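## 6. Setting the brake on the Ullia chain hoist

Read this section before hanging anything from the hook. The sales sheet calls the Ullia brake "self-adjusting". Treat that as a hope. It adjusts itself within a narrow band, and outside that band it will slip quietly until a load starts to creep.

### 6.1 Before you start

You need the 2 mm feeler gauge from the kit, a torque wrench, and a test load that you have weighed yourself. Don't rely on the figure painted on the side of a block. The block we were lent at Bruriddale was painted 1,500 kg and weighed 1,484 kg, and that was one of the better ones.

**Caution:** Lock off the supply at the isolator. The stop button on the pendant does not count as isolation, whatever the sticker on it suggests.

### 6.2 Checking the gap

1. Lower the hook block to the floor so the chain is slack.
2. Take off the brake cover (four screws). Keep the gasket if it comes away whole.
3. Slide the feeler gauge between the disc and the pressure plate. It should go in with light drag.
4. Repeat on the opposite side. If the two sides feel different, stop and go to 6.4.
5. If the gauge falls through, tighten the centre nut one flat at a time and check again after each flat.

**Note:** Prastard, who supply the discs, say the lining is good for the life of the hoist. They don't say how long they think that is. Replace it when the wear groove has gone.

### 6.3 Load test

1. Refit the cover and restore the supply.
2. Lift the test load just clear of the floor and stop.
3. Chalk a line on the chain level with the bottom of the hoist body.
4. Wait. The old leaflet allowed a glance and a nod at this point – give it ten minutes by the clock.
5. Look at the chalk line again. Any movement is a fail.
6. Raise and lower the load through its full travel, stopping twice on the way down.

A hoist that passes at half load has passed at half load. It has told you very little about full load, and a certificate that leaves out the test weight should be sent back.

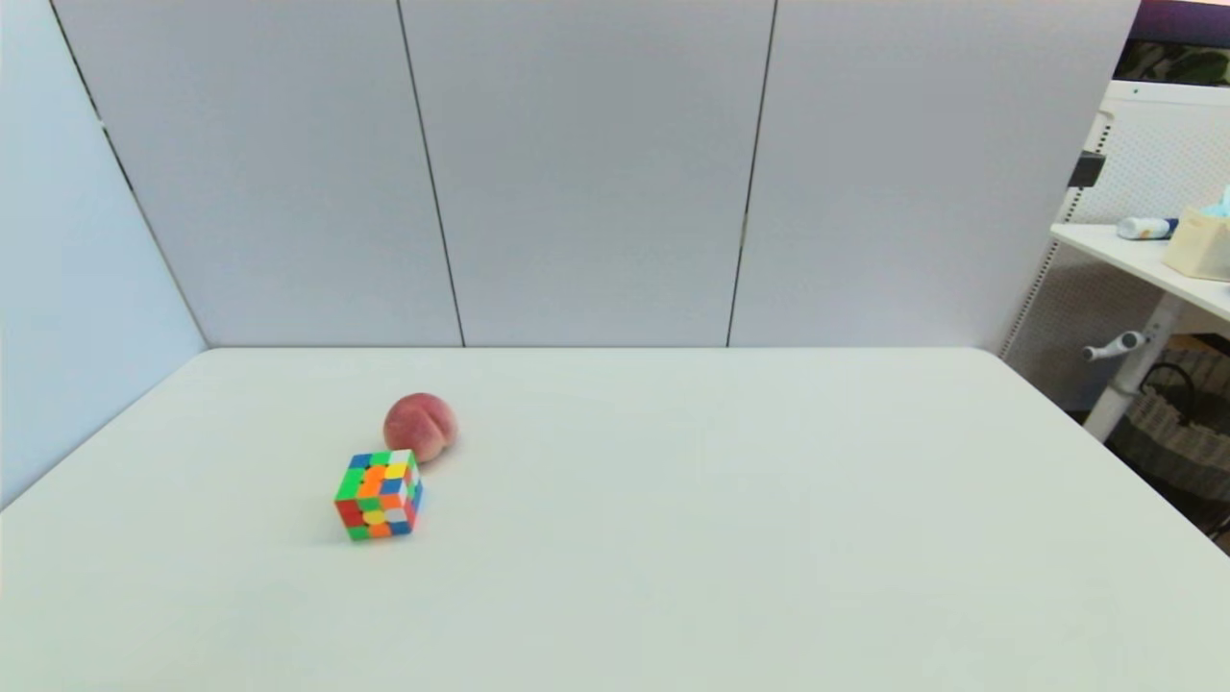

Jintana Thepsuriya wrote on the draft of this section that ten minutes was too generous, and that at Chantharasri she had watched a hoist hold for the whole of that time and then drop 50 mm on the second stop. She wanted step 6 done before step 4 as well as after it, with the brake warm. We have tried it her way and see no harm in it. If you have the time, do both.

### 6.4 Uneven gap

An uneven gap usually means a bent guide pin. It is sometimes blamed on dirt, and cleaning may even seem to cure it for a day or so.

1. Isolate again.
2. Remove the pressure plate and roll each pin on a flat surface.
3. Replace any pin that wobbles. Do not straighten it.
4. Start again from 6.2.

**Caution:** Do not pack the low side with washers. We have found this done on hoists with a full set of signed inspection sheets.

Write the gap on both sides, the test weight and your name in the log. "Brake OK" is not an entry.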